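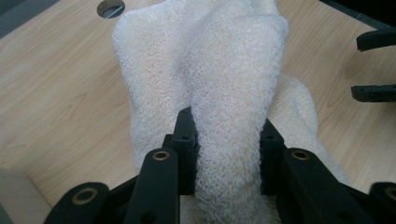
A terry-cloth towel held between the fingers of a hand-held gripper during the Vamix comparison trials.

29 November 2018

Vamix publishes results of hand-held gripper comparison on household textiles

Vamix has completed a comparison of two hand-held grippers on towels and other soft household goods, and is making the results available to laundry operators and equipment builders from today.

The trials began in July and covered the Stekeo, a parallel-jaw tool with flat pads, and the Tanui, which closes its fingers through a set of linkages. Both were worked by hand by the same team of operators, using the same table and the same stock of textiles. Over 2,000 grasps were recorded across 13 types of item, from face cloths to fitted sheets.

Each grasp was scored on whether the fabric stayed in the fingers while it was lifted, moved and put down. The two grippers were close on flat woven cloth. On looped fabric the Tanui held on more often, and operators needed fewer second attempts with it. The Stekeo was quicker to open and close, and did better with thin items lying flat on the table.

"We wanted plain numbers that a buyer could use," said Sharon Shirima, head of trials at Vamix. "People choose a gripper from a data sheet, and data sheets are mostly written with boxes and bottles in mind. A towel is a different job. It changes shape every time you touch it."
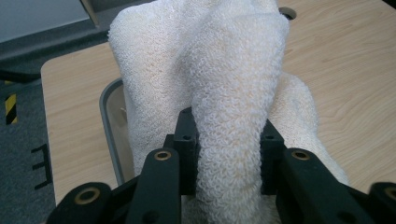
Towels made up the largest single group in the trials, and gave the widest spread of scores. Operators were asked to start from a heap and take hold wherever they judged best. A narrow, twisted length of terry standing up from the rest, pinched at its base with the broader folds left lying on the table, is one kind of hold the report looks at in detail. Holds of this kind were scored separately from those where a thick fold filled the space between the fingers — the two put quite different loads on the linkage, and the Tanui's lead was larger on the thick folds.

The report also covers wear. Finger pads on both tools were checked after every 182 grasps. The Stekeo pads were changed once during the trials and the Tanui pads were not changed.

Peter Rusnák, who led the mechanical work, said the findings would feed into the company's next round of tests. "We will put both grippers on an arm and repeat the towel work with the Metero controller," he said. "A person corrects a poor grasp without thinking about it, and we need to know how much of the score came from the hand."

The arm trials will use the same scoring sheet. The full report, with tables for each item type, can be requested free of charge from the Vamix press office.

Ends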